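Project report, 2024-03-09
Umesh Chauhan
Course: Materials and Surfaces, second year

# Cleaning and refinishing a pale wood tabletop

## Background

The workroom at Flultville has a set of tables with light wood tops. They are used for model building, lunch, and everything in between, and the clear finish on some of them has worn thin. My project was to find out how much of the marking on one top could be removed with ordinary cleaning, and what would have to be sanded. I also wanted to know whether a hard wax oil would hold up better than the water-based varnish the school has used until now.

I chose the table nearest the sink. The school could not tell me what species the top is. From the color and the grain I took it to be pine or something close to it, and I planned the work for a softwood.

## Method

I divided the top into 67 squares with masking tape and a pencil line on the tape, never on the wood. Each square got a number on a paper plan. I looked at every square twice, once with the ceiling lights on and once with only a desk lamp set low at one side. The low lamp was worth the trouble. Scratches that were invisible from above threw a shadow, and patches where the varnish was still thick stood out as shine.

Marks were put in one of 4 groups:

- dirt on top of the finish
- stains in the finish
- stains in the wood
- dents and scratches

Cleaning was done in steps, starting with a damp cotton cloth, then mild dish soap, then a white eraser, then mineral spirits on a cotton swab. I stopped at the first step that worked and wrote it down. Between steps I waited until the square had dried.

## Results of cleaning

Over the whole top I recorded 462 marks. Most of them went with soap or the eraser. Glue was the worst of the surface dirt, and I had to lift it with a plastic card first. Pencil came off easily except where it had been pressed into the grain.

The small marks took longest to sort. On pale wood a dark speck can be a bit of grit, a dot of ink or the beginning of a knot, and a gray smudge can be graphite or a place where water got under the varnish. The grain makes it harder, because the wide soft bands hide a faint stain that would be plain on a painted board.

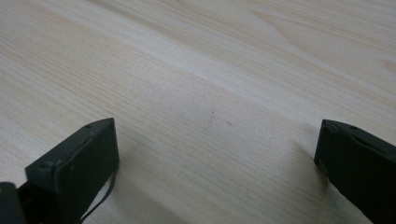
Vuravach asked at the February review whether marks that small were worth treating at all, and said that a table in daily use would have new ones within the week. The point was fair. After the review I added a rule that any mark smaller than a grain of rice would be cleaned once and then left alone, whatever the result. It saved a lot of time and I do not think the top looks worse for it.

## Sanding and finish

Sanding was limited to 8 squares along the front edge, where the varnish had gone. I used 180 grit and then 240 on a cork block, always with the grain. On my first square I went across the grain at the corner and the scratches were still there after the finish was on. I left that square as it was so it could be compared with the others.

Half of the sanded area got the Domero hard wax oil and half got the school's varnish. The oil turned the wood a little more yellow – I had not expected to notice it, but next to the varnished half it is clear. The varnish kept the color but raised the grain, so it needed a light sanding between coats.

## Problems

The tape pulled up loose varnish in two places. A low-tack tape would have been better. I also lost several days waiting for the oil, which I had ordered through a shop in Riihimäki, and the curing time before the report was shorter than the can recommends.

## Next steps

The two halves will be checked again at the end of the term with the same lamp and the same plan. If the oil is holding, I suggest oiling the front edge of the other tables too and keeping the varnish for the middle, where there is less wear. The paper plan and the mark list are in the folder by the workroom door.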